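Workshop Tips: Looking After an Old Desktop Computer

Most slow or noisy desktops need cleaning and a few cheap parts before they need replacing. The jobs below can be done on a workbench or kitchen table with a Phillips screwdriver and a soft brush.

Before you open the case

Shut the machine down, switch off the power supply at the back and pull the cord. Hold the power button in for a few seconds to drain what is left. Take a photo of the cables before you unplug any of them. The small front panel connectors are the ones people put back wrong, and the labels on them are hard to read once they are loose.

Put the case screws in a jar lid. Drive screws and case screws often have different threads, so keep them apart.

Dust

Work from the top down. Hold each fan still with a finger while you blow it out, or it can spin faster than its bearing was made for. Use short bursts and keep the can upright. A household vacuum can build up static, so keep the nozzle away from the boards.

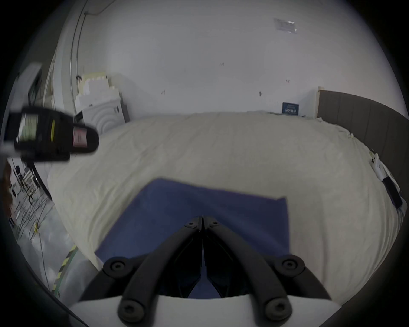

By Farzana Jadoon
Workshop pages, Prutbridge Repair Notes
Updated 2024-10-27

Processor paste

If the fan runs hard when the machine is doing very little, the paste between the processor and the heatsink may have dried out. Run the computer for a few minutes first, then shut it down and unplug it again – warm paste lets go more easily. Twist the heatsink gently before you lift. Clean both faces with isopropyl alcohol and a coffee filter, which leaves less lint than a paper towel. A dot the size of a pea is enough for most desktop chips. Tighten the screws a little at a time, going corner to corner.

Memory

Machines that beep and refuse to start sometimes only need the memory reseated. Open the clips, pull the stick straight up and press it back until the clips close. If that does nothing, try one stick at a time in the slot the manual lists first. Naveed Kiani wrote in to say he had bought a new board before trying this. The fault was one bad stick.

The clock battery

A computer that forgets the date every time it is unplugged wants a new coin cell. Most boards take a CR2032. Note your BIOS settings first, above all the boot order and the drive mode. They may go back to the defaults when the old cell comes out.

Drives

Back up before you touch anything here. My own bench machine had 565 GB on it and the copy took nearly 14 hours over an old USB port, so start it in the evening. Check that a few files open from the copy before you wipe the original.

Next page, November: quieter case fans, and what to do with stripped screws.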